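# Unit 11: Bathing and Drying Equipment for Infants

**Course handout – Infant and Toddler Care, Skedham College of Home Studies**

Read this handout before the practical session. Students should bring the Unit 10 notes on water temperature, as these will not be repeated in class.

## 1. Types of bath

Three types of infant bath are covered in this course.

- **Reclined insert.** A sloped support placed inside a sink or a full-size tub. Suitable for newborns who cannot hold up their heads.
- **Freestanding tub.** A molded basin with its own drain plug. The Gito tub used in class is of this type.
- **Bath seat.** An upright seat for infants who sit without help. A seat is a positioning aid and must never be treated as a safety device.

The water should be no deeper than 2 inches for a newborn. Students are expected to know this figure without reference to their notes.
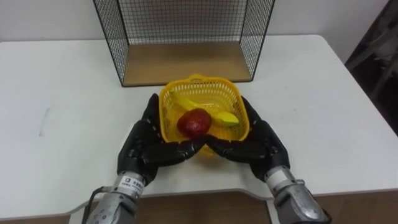 ## 2. Preparation

All supplies must be within arm's reach before the water is drawn. An adult who has to step away for a towel must take the infant along, wrapped and held, even if the errand would take a few seconds. Older siblings may not be left in charge.

Bath water is kept at about 104 degrees Fahrenheit at most. It is mixed thoroughly and tested with a thermometer, then with the inside of the wrist. The tap is turned off before the infant is placed in the tub. Water is never added while the infant is in it.

## 3. Towels and drying

Hooded towels are preferred for the first year. The Dalsgaard and Nindus towels supplied for practice differ in weight, and students should handle both. The heavier cloth holds warmth longer but is slow to dry between uses – a household with only one or two towels may find the lighter cloth more practical.

Pat the skin dry. Pay attention to the folds of the neck, the underarms and behind the knees.

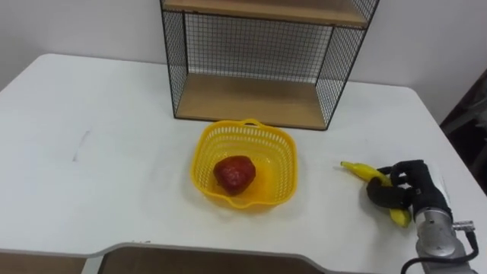 ## 4. Care of equipment

Drain the tub at once after use and rinse it with clean water. Inserts with fabric covers are washed according to the label and dried fully before they are refitted. Check suction cups and folding joints weekly for cracks or looseness. Worn parts are replaced with the maker's own parts; glue and tape are not acceptable repairs.

## 5. Written work

Compare two types of infant bath for a family living in a small apartment with a shower but no tub. Refer to storage, drainage and the age of the child. Papers are due on March 28.

**Reading for next session:** Unit 12, Changing Tables and Pads, sections 1 and 2.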